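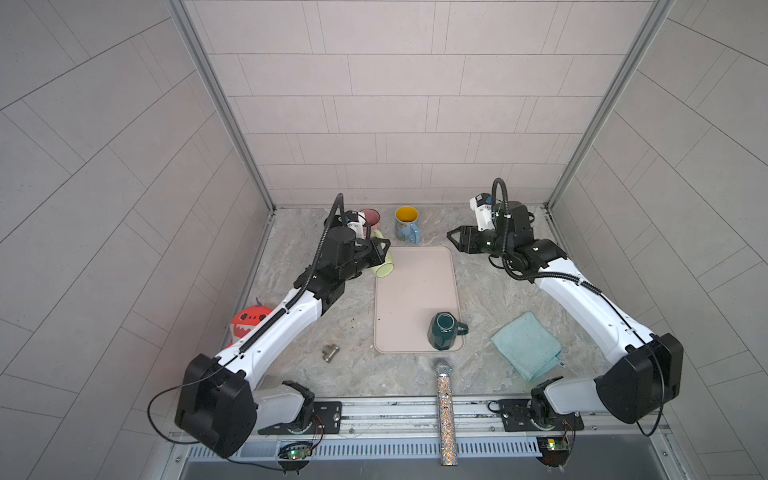

How I Taught Myself to Breathe on Both Sides (in a Very Slow Lane)

6 min read
134 shares
11 comments

I swam for years breathing only to the right. Every length, every pool, same side, same view of the same wall. It got me through plenty of lunch-hour swims and one open water event that I mostly remember for how badly I zigzagged. Then my neck started clicking whenever I backed the car out of the driveway, and my friend Afaf Mahasneh, who swims two lanes over and is far too polite to bring these things up normally, told me I looked like I was trying to read something on the ceiling.

So I spent a winter learning to breathe on the left. I'm writing down what I did because the advice I found was either one sentence long ("just breathe every three!") or written for teenagers who train before sunrise. I am not a coach. I'm a middle-of-the-road adult swimmer with a 25-yard pool and a lunch break.

What you need

A kickboard, a pair of short fins, and a lane where people won't mind you going slowly. A snorkel is nice but I didn't use one. My goggles are the Tuvell ones with the wide seal, and they matter more than I expected, since breathing on a new side means water hits your face in new places and leaky goggles will make you want to quit. Any pair that fits you is fine.

Do all of this after an easy warm-up. I tried it cold once and swallowed half the shallow end.

Step 1: Hang on the wall and turn your head

Hold the gutter with both hands, stretch out, kick a little, and put your face in. Blow bubbles. Now roll your head to the bad side until one goggle is out of the water, take a bite of air, and roll back.

It feels so silly! Do it anyway, ten or twelve times. What you're looking for is one goggle in and one goggle out. I was lifting my whole head, both eyes up in the air like a seal, and my legs sank every single time. If your feet are dropping, you're lifting.

Keep blowing out the whole time your face is down. If you save the exhale for when your mouth is up, you have to breathe out and in during a tiny window, and you'll always feel short of air. I had to relearn this on the left even though I'd been doing it properly on the right for years (why doesn't it carry over? no idea).

Step 2: Side kick with fins

Put the fins on. Push off onto your side, bottom arm stretched out in front, top arm resting on your hip. For left-side breathing, your right arm is the one out front and your left hip points up. Kick one length like that, face looking at the bottom, and roll your head up for air when you need it.

I hated this drill. I drifted into the lane rope over and over, and Marwan Abu Hammour, who runs the noon adult session at our pool, finally crouched down on the deck and told me to press my armpit toward the bottom. That fixed most of it. I had been letting my front arm sink, so there was nothing to balance on when I turned to breathe.

Four lengths of this, with rest between each one. Stop when it gets sloppy.

Step 3: Side kick, then three strokes

Same position, but now you kick on your side for a slow count of six, take three strokes, and end up on your other side. Kick for six again. You'll breathe left on one side and right on the other, and the difference between them is going to be very obvious and a bit humbling.

Pay attention to what your good side does. My right side rolled from the hips, and my left side was all neck. Once I felt that, I started thinking about showing my belly button to the wall, and the breath came along with it.

Step 4: One whole length on the bad side

Fins still on. Swim one length breathing only to the left, every two strokes. Swim the next length breathing however you like. That second length is your reward, so enjoy it.

I did this for most of November, never more than eight bad-side lengths in one swim. If you go past tired, you just practice being tired. On the days it went well I was tempted to keep going, and those were the days I ended up with a sore shoulder.

Then take the fins off. Expect to go back to feeling terrible for a swim or two. The fins were holding your legs up for you and now your legs have to do it themselves.

Step 5: Mix it in without counting

Everybody talks about breathing every three strokes, and you can certainly try it. I find it leaves me gasping after a couple of lengths. What suits me better is breathing left on the way down and right on the way back, which keeps me facing the same wall of the pool and also means I can see the clock in both directions. Afaf does two to the left, then two to the right. Try a few and keep the one that lets you finish a set without hanging off the wall.

A set to try

This is what I swim now when I want to keep the left side honest:

200 easy, any stroke
4 x 25 side kick, switch sides each length
4 x 50, left side down, right side back, rest 20 seconds
4 x 25 bad side only, slow
200 easy, any pattern you want

Skip the 50s if you're short on time.

Things that went wrong for me

Water up the nose. Hum while your face is in. A quiet, steady hum keeps air moving out and I still do it on bad days.

Crossing over. When I breathed left, my right hand slid across in front of my head and I snaked down the lane. I aimed my hand at the outside edge of the black line and it felt ridiculously wide, but Marwan said it looked straight.

Rushing. My left arm wanted to get back in the water right away, before I'd finished the breath. Slow the arm down. You have more time than you think, especially if you've been blowing out properly.

My left side is still the worse one, by the way. It's slower and I look grumpy doing it. But I swam the lake again this summer with the sun on my right the whole way out, and I could just breathe to the other side and see the buoys. My neck doesn't click in the driveway anymore either.

If you're working on this too, leave me a note and tell me which drill you can't stand. I'm guessing it's the side kick.

Share this post
11 comments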